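### 4.2 Grip Loss During Transfer

Of the 2,000 transfer trials run on the Skescombe cell, 279 ended in a recorded fault. The largest group involved soft or rounded items, chiefly the red bottle, which slid out of the fingers after the controller had already reported a firm hold. Figure 3 shows the work area during trials with this item, from overhead (a) and from the wrist camera (b).
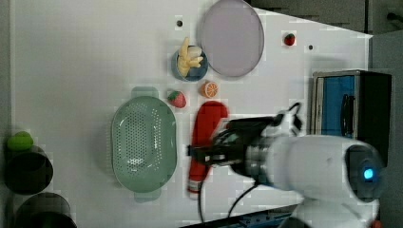

The fault was first noted by Simiyu in March, when the arm completed a full placing motion with nothing in its fingers. The log listed the trial as a success. A review by Oyelaran and Schouten found that the hold signal was read once, at closure, and was not checked again before release. Any slip during the lift therefore went unrecorded – a gap that also affected earlier results reported for the Drollano controller. 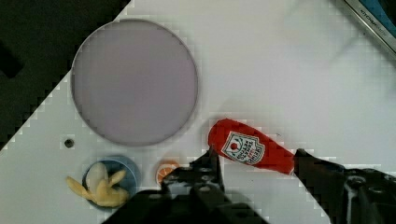 **Figure 3.** Work area during bottle trials: (a) overhead view; (b) wrist view.

Could the slip have been prevented by closing the fingers with more force? Higher force reduced the number of drops but caused the arm to stop on overload in 15 trials, and the setting was withdrawn. The controller now reads the hold signal throughout the lift and halts the arm if the signal falls. Trials logged before this change are left out of the success rates given in Section 5.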